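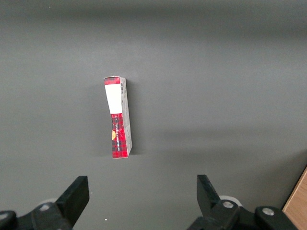 Why do I still go to the choir on Thursdays? Because when I sing I don't translate in my head.

Last updated: Friday, March 25, 2022

Yesterday we were 15 people, and Evie Dawber let the altos begin. We have a new song from Trarnolo, very slow, with one long note that I can't hold to the end. Mei-kuen Pan told me to breathe before I need it. I tried, and I came to bar 10 before my voice became thin. Last month it was bar six, so I am content.
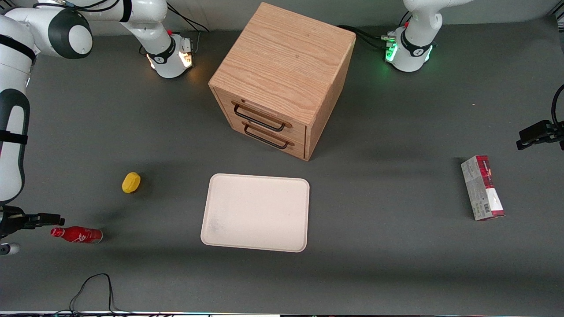 Small oak cabinet, two drawers.

After the practice I walked with Parveen as far as the bridge. She will sing the solo in July and she is afraid of it - she said this two times. I wanted to say something kind, but I found only simple words, and I told her that her low notes are beautiful. She took my arm.

At home I wrote the second verse by hand to learn it. The word "yonder" is still strange to me. I must ask Evie how long the "o" should be.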